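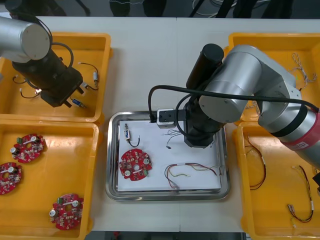 Clikix, tri de composants à deux bras
Règles de prise et d'annotation, version 2

Ce fichier accompagne les épisodes enregistrés sur le poste de Narkirstead. Il fixe ce qui est admis dans le jeu de données et ce qui en est écarté. Les scripts de lecture sont décrits dans un fichier séparé.

Disposition
Quatre bacs jaunes, un plateau inox au centre, une feuille de papier blanc au fond du plateau. La feuille est changée dès qu'elle est pliée ou marquée.
Une seule famille par bac : interrupteurs et petits fils, cartes rouges rondes, faisceaux, paires de fils. Une pièce posée dans le mauvais bac reste où elle est jusqu'à la fin de l'épisode et reçoit l'étiquette erreur_bac.

Règles de prise
- Cartes : saisie par la tranche, jamais par un condensateur ni par le connecteur vert.
- Faisceaux : saisie sur une bande blanche si elle est accessible, sinon au milieu. Pas de traction sur un connecteur.
- Fils fins : une seule tentative de démêlage par bras, puis on passe à la pièce suivante.
- Les deux pinces ne travaillent pas en même temps au-dessus du même bac.
- Vitesse limitée à 200 mm/s au-dessus du plateau, 70 mm/s à la descente.

Arrêt
Personne ne passe la main au-dessus de la table tant que les bras sont sous tension. Pour récupérer une pièce tombée : arrêt, attente du voyant, puis intervention. L'épisode est coupé à cet endroit et non repris.

Contenu
49 épisodes retenus. Les épisodes interrompus sont dans le dossier rejets, avec le motif.

Limites connues
Les fils sombres sont mal segmentés quand ils se croisent. Les étiquettes de faisceaux ont été relues par une seule personne.

Relecture : Sayaka Sakamoto, Edin Radulović
Dernière modification : 8 oct. 2021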